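Newsletter > Member News > Tools and Kits

Trying out the Rullik soft-goods kit

31st January
By Uliana Ostapchuk

Those of you who were at the November meetup may remember that I went home with a rather large cardboard box under my arm and a promise to write something up about it. Well, it has taken me longer than I meant it to (the holidays, then a cold that went through the whole house), but I have finally spent proper time with the Rullik kit from Vemier, and I have plenty to tell you.

For anyone who missed the talk, Rullik is an add-on for a small tabletop arm. You get a pair of soft fingers, the bracket to hold them, a small wrist camera with its cable, and a year's access to the software, which they call Mollov for reasons I never did find out. The whole thing sells for $800, and you supply your own arm. It is meant for cloth: towels, T-shirts, pillowcases, the sort of thing that makes an ordinary hard gripper look very foolish indeed.

Putting it together was a pleasant afternoon. The bracket went straight onto my arm, which is the same model most of you have, and the cable is long enough to reach around the elbow without tugging, a thing I wish more companies would think about! The printed guide is good up to page 6 and then gets a little vague on the camera alignment, so I called Khrystyna Zhuravel, who had set hers up the week before, and she talked me through it while making soup. If you get stuck, the trick is to do the alignment with the fingers fully open and to leave the lights exactly as you will have them when you work.

I started with dish towels, as the guide suggests, and they were easy enough that I got overconfident and moved on to the T-shirt drawer the same evening. Shirts are a different matter altogether. A towel has four corners and not much to hide, but a shirt has sleeves that tuck themselves under, and hems that look a lot like folds, and folds that look a lot like hems. I have a new respect for anybody who sorts laundry for a living.

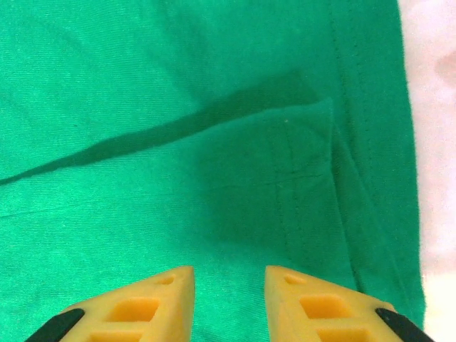 The wrist camera's view of the green jersey shirt, with the yellow fingertips over the cloth.

What I like best about this view is that it sits right up on Mollov's main panel while you work, so you can see what the arm has to go on. With a close view like that, you begin to understand why it hesitates. A line of stitching and the edge of a fold are not so very different at that distance, and a bit of shadow can muddle things further. I found myself moving my desk lamp back and forth for most of an hour, just to see what changed on the screen (quite a lot, as it happens, and my tea went cold).

Now for the numbers, and I know some of you skip straight to them. Over two weekends I ran 127 tries at picking up a single layer of cloth from a crumpled shirt. I did not keep a tidy enough log to give you a percentage I would stand behind, so I will only say that the plain cotton shirts went well, the heavier sweatshirt went badly, and anything slippery was a waste of a good Sunday. The fingers are gentle, I will say that for them. I checked every shirt afterward and didn't find one snag.

I had one real complaint, and it is the software's way of handling a missed grasp. It goes back to its starting position, has a long think, and then very often tries the same spot again. You can nudge it along by clicking on the picture to suggest somewhere else, and I ended up doing that a great deal. Vemier's support people answered my email the next morning and told me a fix is planned for version 2, which I hope to see before the spring. They were very kind about my long list of questions.

So would I buy one? If you mostly move blocks and boxes, I'd save your money. If you have been wanting to work with cloth and have been putting it off, I think this is a nice way in, and it is certainly less fuss than the Zinchenko gripper some of us struggled with last year, with that air hose forever coming loose. I have another few weeks with the kit, and I'm happy to bring it to the next workshop evening if somebody can lend me a ride, as the arm and the box together are more than I want to carry on the bus. Bring a shirt you don't mind seeing crumpled, and if you have a patterned one, so much the better, for I have only tried solid colors so far.

Comments (4)

Khrystyna Z.
The soup was lentil, and I did burn it a little. Mine does the same thing with trying one spot over and over. I've started giving the shirt a shake between tries.

benchtop_pete
Does the bracket leave room for the old force sensor, or does that have to come off?

Uliana Ostapchuk
Pete, I had to take mine off, I'm afraid. There may be a longer set of screws that would do it. I'll ask Vemier.

Marguerite
I can give you a ride, Uliana! I have the wagon back from the shop. I'll bring a striped shirt and a fitted sheet, if you're feeling brave.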